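I'd been promising myself a trip out to Treminville ever since I heard the Bratu group was opening its doors for an afternoon, and on July 23, 2024 I finally got on the early train with a bad coffee and a notebook. I write mostly about home workshops, so a research lab is a bit outside my lane. But I like anything with a gripper on the end of it, and the invitation said visitors could ask whatever they wanted. Dangerous thing to tell me!

The lab is on the second floor of the old Heltport building, up a staircase that smells of floor polish. There were maybe a dozen of us, a mix of students, two people from a hospital lab and a retired machinist who asked better questions than I did. Oana Avram met us at the top and walked us straight past the hardware (I did try to slow down) to a row of monitors, which is where the project lives for now.

It's called Ernow, and the idea is pretty easy to get across even if the work isn't. They want a robot arm to handle lab chores, so picking up plates, moving racks of tips, loading instruments. Teaching it on a real bench is slow and you break things. So they build the bench in simulation, let the arm practice there, and record every attempt from several viewpoints, including one down close to the fingers.

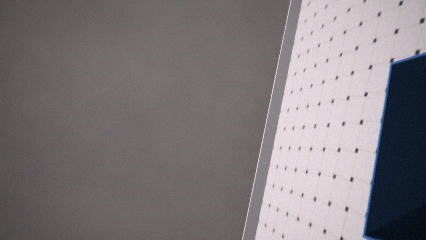
I asked why anyone would bother with a view like that when you could just look at the whole table. Oana's answer was that the last inch of a reach is where things go wrong. From across the room a finger can look perfectly lined up and still be off by enough to clip a corner. Up close the arm gives up the big picture and gets the gap between the finger and whatever is beside it. Their method trains on both kinds of view together, then randomly blanks one of them during practice so the policy can't get lazy and lean on a single camera. She called it "taking away the crutch," and the machinist nodded at that like he'd been doing it to apprentices for years.

The second trick is the part I enjoyed most. They don't keep one tidy layout. Between attempts the software reshuffles the table, so boxes and trays land in different spots. The arm never gets to memorize where a thing was last time. It has to go find it.
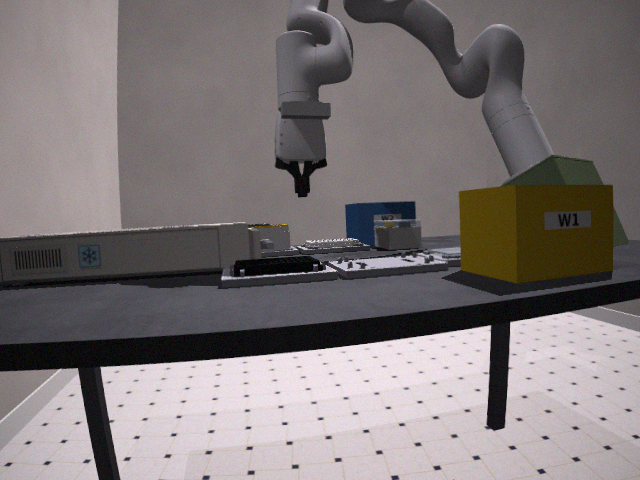

Visitor Notes, Issue 6

I spent a good while on the boxes with W1 and W2 on them, one mustard yellow and one blue. The labels are handy when you're a visitor trying to follow what someone is pointing at – I was forever saying "the yellow one, no, W1" – and I noticed the students had picked up the same habit. I also liked the snowflake sticker on the long beige appliance. Somebody took the time to put that in a simulation, and I respect it.

Now, results. The group ran 3,080 simulated attempts for the comparison they showed us. Half the slides were about an earlier version trained only on the wide view, and that one did fine until the layout changed, then got sloppy on its approach. The version with both views held up much better after a reshuffle. They also went through 159 of the failed runs by hand, watching each one and writing down what went wrong. That sounds like a miserable week to me, but Oana said it was the most useful thing they did all month. Most of the failures they logged were angle problems: the hand got to the right place tilted a little wrong.

One of the hospital people pushed on whether any of it carries over to a real bench. Fair question, and I was glad to hear a straight reply. They've only started on that. Real plastic flexes, real lids stick, and the lighting in an actual lab changes when a cloud goes by. Oana didn't want to give a number yet, and she wouldn't be talked into one either (the hospital guy tried twice).

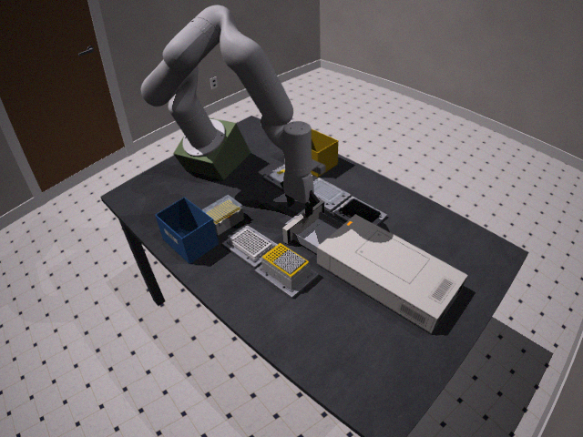
Bratu Group, Simulation and Manipulation Team

After the talk we got to pick a target on screen and guess what the arm would do on its way in. I picked the plate of little wells next to the tip rack with the bright yellow frame, mostly because I wanted to see it work in a tight row. My guess was that it would come straight down from the top. The student next to me said it would swing wide first, and she was right, and I owe her a soda.

A couple of practical things if you go to the next one. Parking by the Heltport building is terrible, so take the train and walk. Bring a sweater, they keep the computer room cold. And get a seat near the left-hand monitor, because the projector washes out anything pale. The slides are supposed to go up on the group's page by the end of July, and I'll add the address when I have it.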